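Two Fingers and a Kitchen Counter: Esben Oddsson on Building an Arm at Home

Esben Oddsson built the arm in a spare room in Wastham, on a bench that used to hold a lathe. He calls it Smadi. The current version is the fourth, and the first he has not taken apart within a month.

"The first three had belt drives at the wrist," he said. "Belts stretch. I spent more time on tension than on anything else."

Smadi uses geared motors from Brirnulia at every joint. The gripper is a plain parallel type with two flat fingers. Oddsson tried a three-fingered hand in February and dropped it after a week.

"Three fingers means three more things to calibrate. Most kitchen tools have a handle, and a handle is fine with two."

Much of the work now happens in simulation. Oddsson runs a kitchen model in Prituvico, with stone counters, tiled walls and utensils he can move between trials. A batch is 2,000 trials and runs overnight. He reads the log before work and changes one setting at a time.

"If I change friction and finger speed together, I learn nothing about either."

The wrist view is the one he checks most. In the simulated kitchen it shows the gripper fingers with a four-pronged orange utensil between them, and a knife blade and a patterned bowl farther up by the marble.

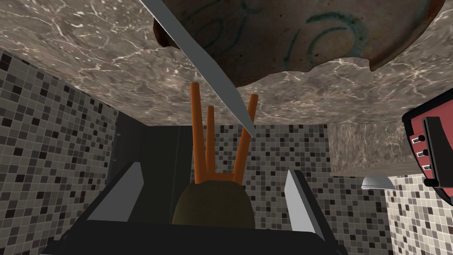 How long did it take to get the simulated arm and the real one to agree?

"Six weeks, most of it on motor delay. The model answered a command at once and the hardware did not. I measured the lag at each joint, put those numbers in, and the two tracks lined up well enough to work with."

The remaining error is at the elbow, where the gears have some play. Oddsson has a replacement set on order for $199 and plans to fit it on a Tuesday evening, when the shared workshop down the road has its press free. Until then the real arm runs at half speed.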